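December – gripper comparison, Skoditz fingers vs Brurkley fingers

Skoditz set on the hand-held first. Blocky black fingers, stiff, no give at the tips. Target is the clear bin, orange case goes in it if we get that far. Firmware set to 900, same as the arm.

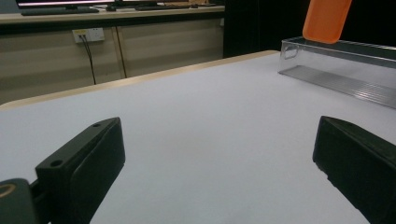

Do both sets need their own width calibration? Each one does, 4 open/close cycles after every swap, and save the offset under the finger name.

Brurkley pads are softer but wander on the mount. Retorqued, still wander. Depth on clear plastic is rubbish with either set so Tanel tracker gets RGB only for now.

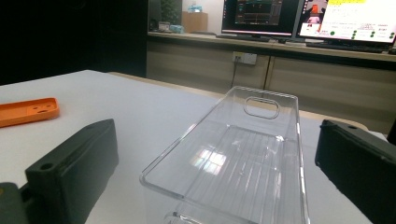 and exposure locked, otherwise it hunts every time the wrist tilts. Tried gain 395 – too noisy. Back to 100.

To do: longer screws for the Brurkley mount, ask Leitão for a qoute on spare fingers, rerun with the matte grey tray.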